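首页 > 桌面教具 > 仿真餐食与餐具 > Berkstead 桌面厨房套装

Berkstead 桌面厨房套装（含粉色托盘）

品牌：Rado
系列：Berkstead
类别：仿真食物、仿真餐具、桌面摆放用具
适用场合：幼儿园活动区、生活技能课、康复训练桌、陈列与拍摄布景
供货方式：整套、单件补件
发货仓：Cheetham

产品概述

Berkstead 桌面厨房套装是一组放在桌上使用的仿真食物和餐具。食物有水果、蔬菜类和切好的小块，餐具有托盘、盘、碗、杯、平底锅和圆锅。整套在一张普通课桌大小的桌面上可以全部摆开，也可以只取其中几件，按课程或布景的需要搭配。

套装的主件是粉色塑料托盘。托盘面积较大，边缘有一圈凸起，四角做成圆角，表面光亮。圆形的食物件放在托盘上容易滚动，有这圈凸边，一般的轻碰不会让它滚下桌面。托盘长334毫米，宽231毫米，可以平放进多数活动区的玩具柜格，订购前仍请量一下柜格的净宽，柜门铰链占去的位置也要算在内。

食物件的颜色区分明显，红、绿、黄、橙都有。教师布置“把红色的放到盘里”“把绿色的拿出来”一类任务时，不需要另外贴色标。餐具以浅色为主，配一只黑色的小平底锅。

本页说明适用于目前在售的 Berkstead 套装。早先一版的托盘凸边较低，补件时请在订单备注里写明，两版托盘不能平整地叠在一起。

主要部件

粉色托盘
塑料，光面，带凸边和圆角。用来集中放置食物件，也可以当作端送练习用的盘子。托盘底面平整，没有脚垫，在很光滑的桌面上使用时建议先铺一张桌布或防滑垫。颜色只有粉色一种。

红苹果
塑料，表面光滑，顶部有一根短短的棕色果柄。果形上宽下窄，底部收得较窄，立放时要放正。果柄与果身固定在一起，不可拆卸。收拾时请握住果身，不要只捏果柄往上提。

绿色和黄色食物件
个头较小，包括带叶片形状的绿色件。叶片部分比较薄，装袋时放在最上层，避免长期受压变形。小件容易和其他玩具混在一起，建议每次使用后放回托盘里核对一遍，再装袋。

橙色食物小块
切块造型，通常放在白色小圆盘里一起使用。适合练习分盘、舀取和逐块转移。三岁以下儿童不要使用这些小块，见下面的安全说明。

黑色平底锅
小号，带一个短手柄。手柄和锅身颜色都比较深，摆在深色桌面上不太显眼，给视力较弱的使用者用时，最好在下面垫一张浅色的纸或布。仿真用具，不能上灶加热。

浅蓝色碗
两侧各有一个小把手，便于双手端起。碗口较宽，可以盛放一件中等大小的食物件。双手端碗是康复训练里用得比较多的动作，两侧把手大小相同，左右手都可以先握。

白色杯
配深色内容物，用来表现杯中已有饮料。杯子可以单独放在桌上，也可以放在红白两色的方形底座上。底座可以斜着摆，不影响杯子放置。

白色长方形托盘
比粉色托盘简单，作为第二个放置区使用。做分类练习时，一类放粉色托盘，另一类放白色托盘，两处分开，便于核对。

白色小圆盘
放小块食物，也可以作为一人份的餐盘。

白色圆锅
浅色内壁，锅口朝上放置。适合“放进锅里”“从锅里取出”的练习，锅口足够放入苹果以外的大部分食物件。苹果能否放入，与所购批次的锅口有关，订购前可向客服确认。

各件材质
粉色托盘和红苹果为塑料。其余各件的材质以外箱标签为准，不同批次可能略有差别，外观和用法不变。对某种材料过敏或有清洗要求的机构，请先索取当前批次的标签照片。

规格

粉色托盘外形：334毫米 × 231毫米
整套净重：超过500克
清洗水温：不高于40摄氏度
电源：无需
组装：无需，圆形底座类部件开箱即用
说明书：中文、英文各一张，附部件图
外包装：牛皮纸箱，内有纸隔板

颜色在屏幕上的显示与实物会有差别，粉色托盘在强光下看起来偏白，在普通室内光下颜色较深一些。托盘是光面，灯光直射时会反光，拍摄或录像时请调整灯的角度。

实物图

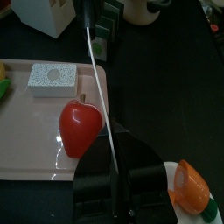
粉色托盘与红苹果
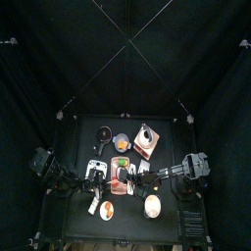 桌面摆放建议

整套摆开时，建议分成前、中、后三排。

后排放锅、碗和杯。平底锅的手柄朝向使用者的惯用手一侧，碗的两个把手一左一右，杯子放在最外侧，伸手取中间的东西时不容易碰到。

中排放两个托盘。粉色托盘靠近桌子中央，食物件先放在这里。白色托盘放在旁边，开始时空着，作为目标位置。两个托盘之间留出一只手掌的宽度，端起其中一个时不会带到另一个。

前排放小圆盘和圆锅。小块食物放在小圆盘里，离使用者近，取放动作小，适合放在练习的开头或结尾。

桌面颜色以深灰、墨绿一类为好，浅色餐具和彩色食物在上面都容易分辨。白色桌面上白盘和白锅的边缘不明显，可以换一块深色桌布。桌布要铺平，褶皱会让杯子立不稳。

场地较小、桌面不够深的时候，只摆中排和前排也可以完成大多数练习。锅和碗先放在旁边的矮柜上，用到时再换上来。

使用方法

一、分颜色
把食物件全部放在粉色托盘里，请使用者按颜色取出，分别放到白色托盘、小圆盘和碗里。先从红和绿两种开始，熟悉以后再加黄和橙。黄色和橙色比较接近，灯光偏暖时更难区分，这一步放在白天做比较合适。

二、端送
在粉色托盘里放一件圆形食物，双手端起，从桌子一边走到另一边。第一次可以只放叶片形状的小件，它不会滚动。熟练以后换成苹果。端送途中食物件碰到凸边再停下属于正常情况，不用重新开始。

三、装锅与出锅
从托盘里取食物件放进圆锅，再用手或勺类用具取出。套装不带勺，活动区原有的儿童勺即可。勺头太深的不合适，小块卡在里面不好倒出来。

四、摆一人份的餐
给出一张图片或一句口头说明，例如“盘里放橙色的，旁边放一杯喝的”，请使用者照着摆。说明书背面印有摆放图，可以复印使用。复印时请选彩色，黑白复印件上绿色和红色深浅差不多。

五、收拾
每次使用后由使用者自己收拾，把食物件放回粉色托盘，餐具按大小叠放。这一步占用的时间常常比前面的练习还长，排课时请留出来。

陈列与拍摄用途

Berkstead 套装也有客户用来布置橱窗、样板间和小型拍摄台。塑料苹果表面光亮，反光点比较集中，灯位稍高、稍偏时果形看起来更完整。托盘的凸边会在桌面上留下细窄的影子，需要去掉影子时，可以从较低的一侧补一盏柔光灯。

黑色平底锅不要放在黑色背景前。红白两色的方形底座颜色对比强，如果画面主体是食物，可以把底座撤掉，杯子直接放桌上。

用于陈列时不要用热熔胶固定在台面上，拆下时会损伤光面。可以用可移除的黏土胶，每件用黄豆大小的一粒，贴在底部不显眼的位置。橱窗里有日照的，请每隔一段时间换一次位置，红色件褪色比其他颜色快。

清洗与保养

托盘和塑料食物件可以用温水清洗，水温不高于40摄氏度，加少量中性洗涤剂，用软布擦洗，冲净后晾干。不要使用钢丝球、百洁布粗糙的一面或去污粉，光面划伤后无法恢复。

红苹果的果柄根部容易积水，洗完后倒放在布上，待水流出再立起来。装袋前请确认果柄周围已经干燥。

不能放入洗碗机、消毒柜或微波炉。需要消毒的机构，请使用适合塑料玩具的擦拭型消毒液，按消毒液标签上的时间停留，再用清水布擦一遍。含酒精较多的产品多次使用后，托盘表面可能发雾，先在托盘底面试一小块。

水彩笔印可以用湿布加少量洗涤剂去掉。油性记号笔印去不干净，请避免在托盘上直接写字。需要做标记的，把标签贴在托盘底面。

收纳

叠放顺序从下到上为：粉色托盘、白色托盘、小圆盘。圆锅和碗放在旁边，平底锅手柄朝里，装箱后不会顶住箱壁。食物件装入随箱的布袋，袋口抽绳拉紧即可，不用打结。

原包装箱请保留到确认部件齐全以后。纸隔板的缺口对应各件餐具的位置，放反了箱盖会合不上。长期存放时避开暖气片和向阳的窗台，箱子上面不要压重物。

安全说明

本套装为仿真食物和餐具，全部部件均不可食用，也不可用来盛放真正的食物和饮料。

含有小部件，不适合三岁以下儿童。三岁以上儿童使用时应有成人在旁。

用于康复训练时，请由训练人员先判断使用者是否有把物品放入口中的习惯。有这种情况的，只取托盘、苹果和较大的餐具，小块和叶片件另外收起。

发现裂口、毛边或果柄松动时停止使用该部件。破损的部件不要用胶水修补后继续给儿童使用，可以单独订购补件。

平底锅和圆锅都不能放在任何热源上，包括关火后仍有余热的灶面。

订购与包装

货号
整套：231
粉色托盘单件：231-T
食物件补充袋：231-F
餐具补件：231-W，下单时写明需要哪一件

整套为一箱一套。学校和机构采购可以与其他 Rado 桌面教具合并发货，运费按总重计算。单件补件用气泡袋包装，不另配纸箱，托盘除外。

库存由 Cheetham 仓统一管理，页面显示“有货”的订单当日下午三点前确认即可安排出库。每年九月前后订单较多，新学期要用的请提前预订。

通过 Mudar 经销渠道购买的客户，补件也请联系 Mudar，订单号格式与本站不同，本站客服查不到对应记录。部件本身完全一样，可以混用。

收货后请先核对食物件和餐具是否齐全，再拆布袋上的封签。缺件或运输破损，请拍下外箱标签和破损处，随订单号一起发给客服。未拆封签的可以整套退货，已拆封签的只受理质量问题。

常见问题

托盘有其他颜色吗？
目前只有粉色。白色的是另一种长方形托盘，已包含在套装内，也可以单独补购。

苹果能打开或者切开吗？
不能。苹果是一个整件，果柄也不能取下。需要可切开的水果，请看 Rado 的切切乐系列。

杯子里的深色内容物能取出来吗？
不要取。它和杯子作为一件使用，强行撬动会伤到杯口。

粉色托盘可以当真正的餐盘用吗？
不可以。托盘按教具生产，请不要直接接触食物。

一套可以给几个人同时用？
两个人相对坐着用比较合适，一人用粉色托盘，一人用白色托盘。人数再多时食物件不够分，可以加购食物件补充袋。

食物件丢了一两个，能只买那一个吗？
红苹果可以单独购买。其他小件按补充袋出售，袋内颜色固定，不能挑选。

托盘底下能贴防滑条吗？
可以。请选薄的，贴在靠近四角的位置。贴了厚的防滑条以后，收纳时叠放会不稳，纸箱隔板也可能放不进去。

说明书丢失怎么办？
把订单号发给客服，可以得到电子版。摆放图在第二页，打印时选择“实际大小”。

相关产品

Rado 桌面厨房食物件补充袋（231-F）
Rado 深色防滑桌布
Rado 切切乐水果组
Rado 儿童勺叉，短柄

资料下载

中文说明书
英文说明书
摆放图（彩色）
补件订购表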